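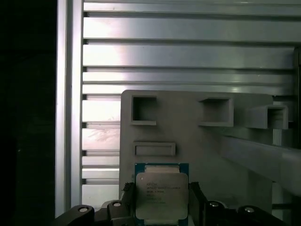

Filed under: Kids' Kitchen Science

Why Does Bread Dough Get Bigger?

Dough starts out as a small, heavy lump. Leave it in a bowl for a while and it can grow to twice its size. The thing doing the work is yeast.

Yeast is a living thing, but it is not a plant or an animal. It belongs to the same family of life as mushrooms. Each one is a single cell, far too small to see without a microscope. The brown grains in a packet of dry yeast are clumps of these cells, and they are resting.

Warm water wakes them up. Then they start to eat. Flour has starch in it, and some of that starch breaks down into sugar. The yeast feeds on the sugar and gives off a gas called carbon dioxide. It is the same gas that makes soda fizz.

So where does the gas go? When you mix flour with water, two proteins in the flour join up and make a stretchy material called gluten. Kneading makes it stronger. The gluten traps the gas in tiny pockets, a bit like balloons, and the dough swells.

Yeast is slow in the cold. Dough kept in the refrigerator may need all night to rise. Very hot water kills yeast, and then the dough stays flat.

In the oven the gas gets hotter and takes up more room, so the loaf puffs up one last time. After that the yeast dies and the dough sets firm. The pockets stay behind as the holes you see in a slice.

Try it: Ask an adult for a small bottle and a balloon. Put 2 spoons of sugar and a packet of dry yeast in the bottle. Add warm water until it is half full, swirl it, and stretch the balloon over the top. Check it every 10 minutes and draw what you see.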